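Going through the kids' clothes tonight before the weather turns. Posting as I go, mostly so I finish.

1/ Background: we keep one plastic basket per kid for clothes that are in season and fit. Anything that doesn't go in the basket goes to the cousins in Corkdale or gets turned into rags. The system came from Graham Cheetham, who has four boys and a very small house.

2/ The old way was a dresser. The drawers were always jammed, and the kids only wore whatever was on top. We sold the dresser in March and I haven't missed it.

3/ A basket only works if the clothes are folded small. If you drop things in flat, the bottom half disappears and you're back to the drawer problem. Fold in thirds the long way, then in half, then in half again. Thin stuff can be rolled.

4/ Slippery fabric is the hard part. Cotton stays where you put it. Windbreaker material opens back up as soon as you let go. I fold the sleeves straight across the back, press the air out with my forearm, and fold the bottom up toward the collar in one go. Then it gets weight on top of it right away.

5/ Before folding anything dark, check the cuffs. Lint and loose threads collect in the ribbing. A strip of packing tape works as well as a lint roller and costs less.

6/ Shorts with a drawstring: tie the cord in a loose bow first. If one end gets pulled inside the waistband you'll be fishing it out with a safety pin at 7 in the morning. I've done this 2 times this year and don't want a third.

7/ Sorting pictures. Teal basket, the flowered mat, and the pile.

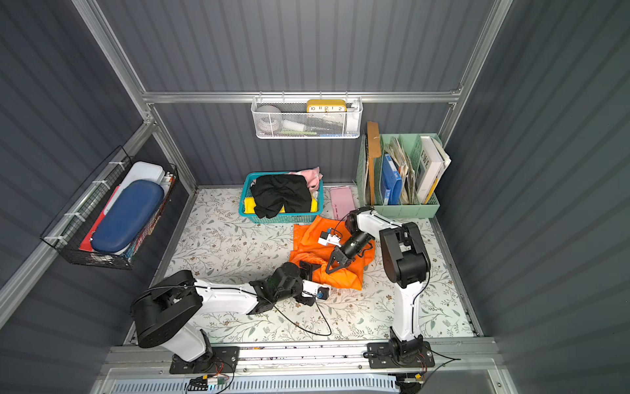
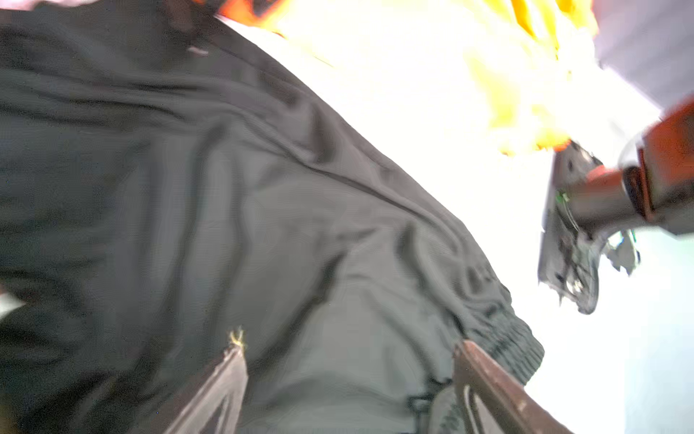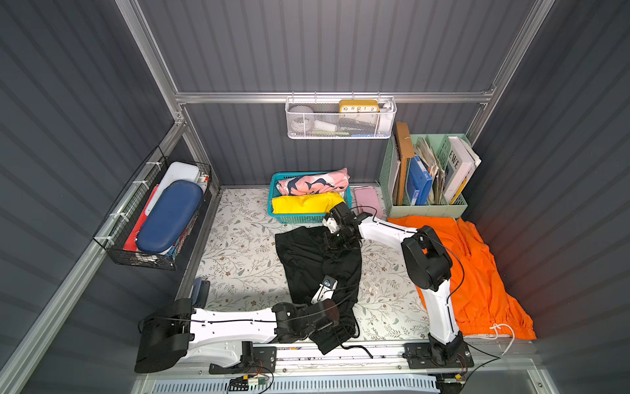
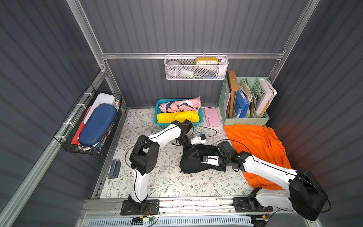

Orange, black, pink and yellow. The second one is the dark gray fabric up close, with the ribbed cuff.

8/ The pink with the sea animals on it is staying. It's the one thing in this batch that gets asked for by name, and it goes wherever it can be seen without digging. Yellow stays too. It's a size up, so it should last through next summer.

9/ Orange is a maybe. The color is good for finding a kid at the park. The fit is getting short. I'll try it on him after school and decide then.

10/ Black things I hold up to the window before I decide. Worn spots don't show under a ceiling light, and I've passed along clothes with thin elbows without knowing it. Cyril Hollis pointed that out to me, politely, after I gave him a bag for his youngest.

11/ Somebody asked about the mat. Any wipeable mat with a pale background is fine. Dark socks and dark shirts show up against it, and so do buttons that have come off. I'd skip a solid white one. It shows every mark and you end up cleaning the mat in place of sorting clothes.

12/ Also asked: do I label the baskets? No. Each kid has a color and they all know which is theirs. I tried paper labels for a while and they got picked off.

13/ I do keep file organizers near the sorting spot, the upright kind with slots. They're meant for paper, but small flat things stand up in them well. Bibs, washcloths, folded hats. A Votow one from the office supply place in Vamham has held up for years. The cheaper one cracked at the base.

14/ For the pass-along bag I use one grocery sack per size and write the size on it in marker. Don't mix sizes. The person getting it has to sort everything again, and most people won't, so it sits in their closet until nothing fits anyone.

15/ Stains: if it didn't come out after two washes, I stop trying. It becomes a paint shirt or a rag. The Kershaw drop-off won't take stained clothes anyway, and they'd like things folded, so the folding isn't wasted.

16/ Next up is the winter bin, which is bigger and has all the mittens in it. I'm going to match mittens first and look at coats second. If you have a good way to keep mittens in pairs that doesn't involve clothespins, reply here. The clothespins keep turning into toys.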